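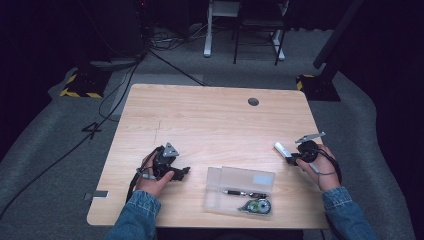

Prunovier is a small evening school for people who want to learn bookkeeping well enough to run their own shop, farm stand or repair business. We started with one class and a borrowed whiteboard, and we still teach in small groups with plenty of talking. You won't find rows of computers at the front of our courses. Everybody begins with paper, a pencil and a plain wooden desk, the kind with rounded corners and a round cable hole near the far edge (laptops come out in the second half, we promise!). A faint scratch in the woodgrain bothers us not at all.

Who we are

Sylvain Pons founded the school after 24 years of doing other people's accounts in Stoderstead. He kept meeting clients who were wonderful at their trade and scared stiff of their own ledgers, and he wanted to do something for them before tax season came around again. He teaches the beginners' course and still gets excited about a trial balance that balances the first time.

Dong-geon Kong runs the payroll and sales tax classes. He came to us as a student when he was opening a bicycle shop, stayed on to help with homework night, and now we can't imagine the place without him. Jarlath Ó Conaill looks after enrollment and answers the phone, so he's the voice you'll hear first.

What we teach

The main course is 24 evenings long and starts every February. You'll keep a full set of books for Panasiuk, our practice company, which sells garden tools and has a truly messy box of receipts. People get very attached to it! There are 119 receipts in that box, and one of them has been puzzling students for years — we won't spoil it.

We also run short courses on invoices, cash flow and reading a bank statement line by line. Bring your own papers if you like. Some of our best evenings have started with a shoebox.

Fees and visits

The main course costs $600, books included, and you can pay it in monthly parts. If you'd like to sit in on a class before you decide, please do. Doors open at 6:30 p.m. and there's coffee in the hall.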